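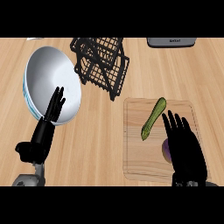 Do I need to watch both versions of Stadano before the sequel comes out?

Posted by backrow_hurnow, 8th August

Hi all, hoping somebody can sort me out. I've been meaning to watch Stadano for years and now the sequel is due in November and my sister has already booked us in for the opening night at the Costa in Hurnow, so I've run out of excuses. I went to put it on last night and Perkunix has two versions listed, with the same poster and more or less the same blurb. One is the cinema version and the other just says "extended", and it's 46 minutes longer! That's a whole extra episode of something.

I tried reading the viewer reviews but there are 3,498 of them and they're all lumped together, so half the people are moaning about a lighthouse bit that I don't think is even in the short one. I gave up after a few pages because I was worried about spoilers (I already know somebody dies on the ferry, thanks very much to whoever wrote that in capitals).

So which do I watch? Does the sequel carry on from the short ending or the long one? And is it all right for a 12-year-old, as my nephew wants to come too? I don't mind a slow film but I do nod off if it's all staring out to sea.

tealights_and_trailers

Ooh, lucky you seeing it for the first time! Watch the cinema version. I've seen it more times than I'd like to admit and it's the one I always go back to — it moves along, the music comes in where it should and you still get the big row in the kitchen, which is the best thing in it.

The extended one puts back nearly everything about the brother, and I know people love him, but for a first go I think he slows it right down.
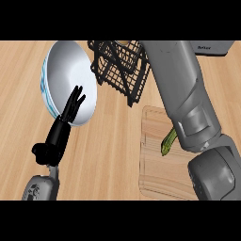 Where it gets a bit fiddly is the ending. The short version stops on the harbour wall. The long one carries on past that and you find out who kept the letters. From the trailer for the sequel it looks as if they're expecting you to know about the letters, so what I'd do is watch the short one properly, then a week or two later put the long one on and skip to the last part. You want the bit starting just after the wedding. It's up to 65 minutes from there to the credits, depending how far back you go, and you'll recognise some of it.

On your nephew, mine watched it at that age and was fine. There's some swearing and the ferry part is tense but you don't see much. I can't speak for the new one as the rating wasn't up when I last looked, so check with the Costa before you take him.

One more thing, turn the subtitles on. Everyone mumbles in the first half hour.

grumblebee

extended. the short one is what the studio wanted. dont skip about in it either, the brother is the whole point

pocketful_of_popcorn

I'd mostly go with the long answer up there, but the extended version on Perkunix has a break in the middle with a title card, so you can easily do it over 2 evenings. That's how we did it, with a curry on the first night and leftovers on the second, and I didn't nod off once (my husband did, but he sleeps through everything).

I thought the lighthouse bit was lovely by the way, so don't let the reviews put you off. And if you do only manage the short one, there's a recap of the letters story under Extras. It spoils the ending of the long one, so leave it till last.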